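How Were Old Coins Made?
Woltport Museum, Young Visitors' Pages

A coin is a small piece of metal with a fixed value. Today coins are made by machines. Before that, most coins in this part of the museum were made by hand, with a hammer. This is called striking.

The metal

Coins were made from gold, silver, copper, or a mixture of metals. A mixture of metals is called an alloy. Pure silver is soft and wears down quickly, so coin makers often added a little copper to make it harder.

The metal was melted in a small pot called a crucible. It was then poured out and left to cool. Workers hammered it into thin sheets and cut the sheets into round pieces. A round piece with no picture on it is called a blank. Each blank was weighed. If it was too heavy, the edge was trimmed with shears. If it was too light, it went back into the crucible.

The dies

The picture on a coin comes from a tool called a die. A die is a block of hard metal with a design cut into one end. The design is cut backward, like writing seen in a mirror. Where the die is cut in, the coin sticks out.

Two dies were needed for each coin. The lower die was fixed in a heavy block of wood. The upper die was held in place above it. The blank went between them.

Striking

A worker hit the top of the upper die with a hammer. The force pushed the metal of the blank into both designs at the same time. Sometimes the blank slipped and the picture landed off center. Sometimes the worker hit twice, and the coin shows a double picture. Museum staff call this a double strike.

The upper die took the full force of the hammer, so it wore out sooner than the lower one. A crack in a die leaves a thin raised line on the coin. If two coins have the same line in the same place, they were struck with the same die.

The Rulia hoard

A hoard is a group of coins that was hidden or buried together. The Rulia hoard contains 3,175 silver coins, found in a clay jar. Of these, 570 have a small star under the ruler's head. The star is a mint mark. It shows that the coins were made in the town of Udavton. A mint is a place where coins are made.

In Case 20 you can compare coins with and without the star. Use the magnifying glass on the rail, and look just below the neck.

Words to know

Alloy: a mixture of metals.
Blank: a piece of metal ready to be struck.
Die: a tool with a design cut into it.
Hoard: coins hidden or buried together.
Mint: a place where coins are made.
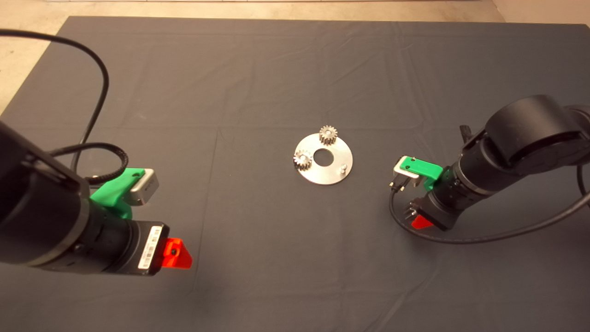 Mint mark: a small sign that shows where a coin was made.
Obverse: the front of a coin, often with a head on it.
Reverse: the back of a coin.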